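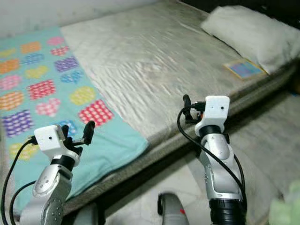
Bimanual bed-making: chunk length vs. recovery after a missed edge grasp
Board: Deformables and Household Tasks
17 replies hidden by filter, showing original post and selected replies

wobi
October 17, 2023

Posting the ablation I promised in the August thread. Task is blanket straightening on a single bed, two arms, wrist cameras plus head camera. Policy is the Clerik baseline with nothing altered except the action chunk length. Training set is 582 teleoperated episodes. Each condition got 30 evaluation trials.

Chunk of 7 steps: 22 successes.
Chunk of 30 steps: 13 successes.

Success means the blanket edge is parallel to the long side of the mattress within the tolerance in the Montoya protocol, judged from the head camera by a person who did not know the condition.

Most of the loss with long chunks comes after a missed grasp. The fingers close on nothing, the arm carries on with the lift and the pull, and by the time the policy replans the elbow is somewhere the demonstrations never covered. With short chunks it replans early enough to go down again.

k_ikeda

Were the two conditions trained to the same number of gradient steps, or to the same validation loss? With long chunks we found validation loss was still falling well after the short model had flattened out. If you stopped both at the same step the comparison favours the short one.

wobi

Same number of steps. I take the point. I have a later checkpoint for the long condition and will run it.

T_Crenshaw

I don't agree that this is a chunk length effect. A light blanket on a slippery cover moves when you touch it, so the edge you aimed at has gone. A quilted surface holds the cloth better. If you evaluate on only one type of cover you are measuring friction as much as anything else. What was on the bed?

wobi

Both types, split evenly. I didn't break it down in the table. Short chunks got 9 of 15 on the smooth cover and 13 of 15 on the quilted one. Long chunks got 4 and 9. So the cover matters, but the gap between conditions is there on each.

T_Crenshaw

At 15 per cell I wouldn't lean on that. Four against nine is a handful of trials. Please put intervals on it.

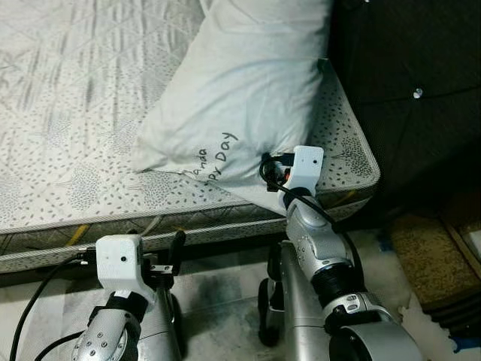
Domestic Manipulation Group, Pridach Laboratory

l.whitfield

Adding to Wanda's post from the same group, as I did the corner trials. A mattress corner with a pillow over the edge is a harder start than the open side. The right gripper has to work close up against the mattress, and in that position the wrist camera sees very little apart from fabric. I logged contact from motor current. In the long condition the arm often kept pushing after contact, because the plan had been made before the camera view was lost.

These trials are not in the 30. They were a separate set and I'd call them qualitative.

k_ikeda

Do you mask the wrist image when it is that close? We had a problem with the policy treating a screen full of plain fabric as the cue for "grasp done, now lift".

l.whitfield

No masking. We tried dropping the wrist image at random during training and it made the open-side grasps worse. The head camera on its own can't place the fingertip well enough in depth.

ythibodeaux

We ran something similar with the Ominus controller and saw the opposite: short chunks dithered at the blanket edge, opening and closing without committing. Longer chunks fixed it. Are you averaging overlapping predictions?

wobi

Yes, exponential weighting over overlapping chunks, in both conditions. Without it the short model dithers here too. I should have said so in the first post.

ythibodeaux

Then the title ought to be "chunk length with averaging". Without the averaging I'd expect your ranking to flip.

wobi

Fair. Can't edit titles after replies. Intervals and the later long checkpoint will go in a new post, with the covers listed separately.

T_Crenshaw

Include the pillow positions as well if you logged them.

l.whitfield

Logged for the corner set only.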